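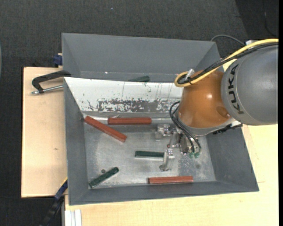 Skurnamum Contacts Transfer for Windows and Mac

Move, back up and tidy the contacts on your phone or tablet from a computer, without signing in to an online account.

Skurnamum reads the address book on a connected device and shows it as a plain list on your computer. From there you can copy contacts to another phone, save them as a file, print them, or merge the duplicates that build up after a few changes of handset. The work is done on your own computer and nothing is uploaded.

Version 17 was released on Friday, January 1, 2021. It is a free update for anyone who bought the program in or after the previous July. Owners of older copies can carry on using them or upgrade at a reduced price from the Account page.

What it does

Phone to phone. Connect both devices by cable, pick the source on the left and the destination on the right, and press Copy. You can copy the whole address book, one group, or single entries ticked by hand. Existing contacts on the destination are kept unless you choose Replace.

Back up to a file. Contacts can be saved as vCard, CSV or a Skurnamum archive. Use vCard if you want to open the file in another program. CSV is the one to pick for spreadsheets, though it leaves out contact pictures. The archive keeps everything, including pictures, notes, ringtones and group membership, but only Skurnamum can open it.

Merge duplicates. The program compares names, numbers and email addresses and puts likely matches side by side. Nothing is merged until you confirm it. Numbers saved with and without the country code are treated as the same number. Two people who share a landline will show up as a possible match, so look through the list before pressing Merge All.

Restore. Open an archive and choose which entries to put back. If you have deleted one contact by mistake there is no need to restore the lot.

Print. Address book pages in A4 or A5, one or two columns. Labels are not supported in this version.

Speed

A test address book of 712 contacts, most with pictures, copied from one phone to another in 59 seconds over a USB cable. Wi-Fi transfer takes longer and depends on your router. If you have a very large address book, use the cable for the first copy and Wi-Fi for small updates afterwards.

Before you start

Unlock the phone and keep the screen on. When it asks whether to trust the computer, or whether to allow access to contacts, tap the option to allow it. If the device does not appear in the list within a minute or so, try a different cable. Many cheap charging cables carry power only.

If your contacts are synced with an online service, switch syncing off before a restore and on again afterwards. Otherwise the service may put its own copy back over the one you have just restored.

Close any other phone management software. Two programs trying to read the same device will usually both fail.

What you need

A Windows or Mac computer with a free USB port
2 GB of memory
A data cable for each device, or a Wi-Fi network they can all join
Enough disk space for your backups (an archive without pictures is very small)

Contacts stored only on a SIM card need to be copied to the phone's memory first. The menu for this is usually under Import or Manage in the phone's own contacts app.

Trial and licences

The trial version shows all your contacts and finds all duplicates, but saves or copies only the first 17 entries. It does not run out, and you can turn it into the full version by typing in a licence key.

Home licence: one person, up to two computers, any number of phones and tablets.

Family licence: up to five computers in the same household.

Office licence: priced by the number of computers. Ask for a quote using the contact form.

Keys are sent by email, normally within a few minutes of payment. Check the junk folder before writing to us. A lost key can be sent again from the Account page using the email address you bought with.

Also from Dirholm

Bolatetti, for copying text messages to a computer and saving them as PDF.

Lim, for joining several calendar files into one.

Both can be added to the basket with a Skurnamum licence at a lower combined price.

Download for Windows
Download for Mac
User guide (PDF)
Release notes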